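Home Skills, Unit 4: The Table After a Meal
Handout to keep with your notes
Prepared by Gil-soo Seo, Drekstead Community Kitchen

Welcome back, everyone, and thank you for hanging on to your notes over the January break. We're going to be spending our time on clearing up, and I know it's nobody's favourite part of cooking, but I've grown quite fond of it over the years - it's a nice quiet job once you've got a rhythm.

Start with the dish rack. Put it to one side of the table, on the left if that suits your sink at home, and bring the dirty things together on a tray. The bowls go over first, one at a time, tilted so they'll drain. 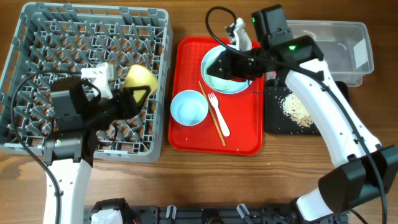
Forks and chopsticks come after the bowls, and please keep them side by side on the tray so they don't roll. Wipe the tray last of all. Crumbs have a way of travelling.

The second half of the unit is dry spills and sorting. Dry rice is a bother on a wooden table (those long grains love a crack!), so we work over a tray with a raised rim. Lift out the big pieces by hand, then look through the heap slowly for specks. This exercise is worth 50 marks, and neatness counts more than speed.
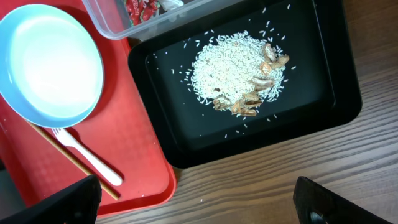

Fig. 2. Uncooked rice and broken peanut shells on a black tray.

For next class, please bring an apron and a clean tea towel.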